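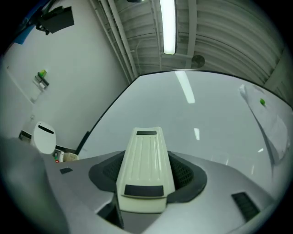 The white panel from underneath, with a crumpled white cloth on the right and the ceiling light overhead.

June
By Cherry Mae Dizon

I have been waiting to write this one up! The Cadberg is a glossy white work top with a thin black rim, and after 22 days of folding, wrapping and general mess on mine I am still pleased every time I walk up to it.

First, the shine. I was nervous about gloss (my last top was a matte Dirnora and I loved it), and yes, you do get streaks of light across it under a tube fixture. In the evening I switch to the side lamp and the problem is gone. What you get back is a surface that cloth slides over beautifully. I can pull a whole bedsheet across without it snagging once, and that alone would have sold me.

The rim is my favorite part — slim and dark, so you always know where the top ends when everything you're folding is white. Pillowcases, napkins, dish towels, the lot.

Cleaning takes a damp rag and a dry one. Ballpoint came off. A ring from a coffee mug came off too, after a bit of rubbing. Turmeric left a faint yellow ghost that I've stopped trying to shift.

Two grumbles. It shows lint like crazy, and the instructions have seven steps but skip the part where you need a second person to turn it over. My sister Imelda came by on Saturday and we had it done before lunch.

Would I buy it again? In a heartbeat, and I'd get the longer size.

Recent reviews
Sello folding stool, one year on
The Chin drying rack in a small apartment
Seven lint rollers compared
Dirnora matte top: a long goodbye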